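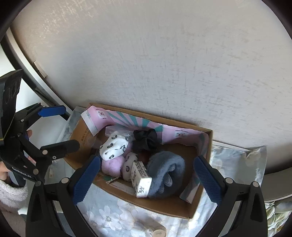
In Defense of the Slow Parcel

My sister-in-law moved to Plemden 6 years ago, and we've been mailing each other boxes ever since. Nothing fancy goes in them. Socks, tea, a magazine with one page folded down, the weird mustard I can only get at the shop on my corner. It costs too much and takes forever, and I think more people should do it!

I know the argument against it, and I've had it with my friend Adhiambo Okoth more than once. She says you can order the same socks online and have them at your sister-in-law's door by morning, with a gift note, for less than I spend on postage. She's right about the money. My last box went 1,025 miles and the stamp cost more than the mustard (I checked, and then wished I hadn't).

But a gift note is typed by a warehouse printer. When I pack a box I spend a whole week thinking about one person. I'll be standing in line at the bank and remember that she hates peppermint, so out comes the peppermint tea. I drink it myself. Then there's a gap in the corner, and filling that gap is how she once ended up with four lemons and a deck of cards.

And the waiting is good too. We've all gotten so twitchy about delivery! I used to refresh the tracking page like it was a medical result. Now I drop the thing off in March, forget about it, and one evening the phone rings and she's laughing about the lemons.

Adhiambo still thinks I'm nuts. Her birthday's coming up, and I've already started a box.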